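Home | Features | Reviews | Archive | Subscribe

Category: Kitchen & Pantry

What Happens to Fruit After It Leaves the Tree

October 30, 2018 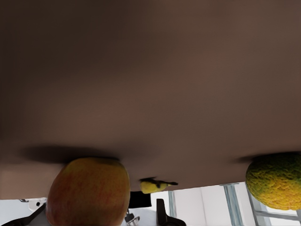 An apple keeps breathing after harvest. The cells take in oxygen, burn stored sugars and acids, and release carbon dioxide, water vapor and heat. Storage does one job, which is to slow that process without stopping it. If it stops, the tissue dies and browns from the core outward.

Temperature has the largest effect. Most apple varieties hold best just above freezing, and the rate of respiration climbs steeply as the air warms. The packing house at Zonau picks through September and moves each bin into the cooler on the day it is filled. The rooms there hold 3000 bins, stacked with gaps left between rows so that cold air reaches the center of each stack.

Oxygen is the second control. In a sealed room, the level is brought down well below that of outdoor air and carbon dioxide is allowed to rise a little. The balance differs by variety. Dvorak, a firm late apple grown on the upper blocks, tolerates low oxygen for months. Juveck, which is picked earlier and has thinner skin, develops a fermented taste under the same conditions and is sold first.

The third factor is ethylene, a gas that ripening fruit gives off and also responds to. Apples, pears, bananas and peaches all produce it in quantity. Citrus and grapes produce very little. A ripe apple in a closed bag with a hard pear will shorten the wait for the pear. The same apple in a drawer with lettuce will cause brown spotting on the leaves.

Humidity gets less attention than it should. Fruit loses water through its skin, and an apple that has lost 5 percent of its weight will usually look wrinkled near the stem. Commercial rooms are kept damp for this reason. A home refrigerator is dry by comparison, and a perforated plastic bag in the crisper makes up much of the difference.

Bruising can undo all of the above. A drop onto a hard surface ruptures cells under the skin, and the damaged area respires faster and admits mold. The sorting line at Zonau was rebuilt with padded transfers made by Dedar, and 29 drop points were lowered or removed. Bruised fruit is pulled at the end of the line and sent to the press.

At home, sort before storing. Eat the marked fruit first, chill the sound fruit unwashed, and check the bag weekly for soft spots.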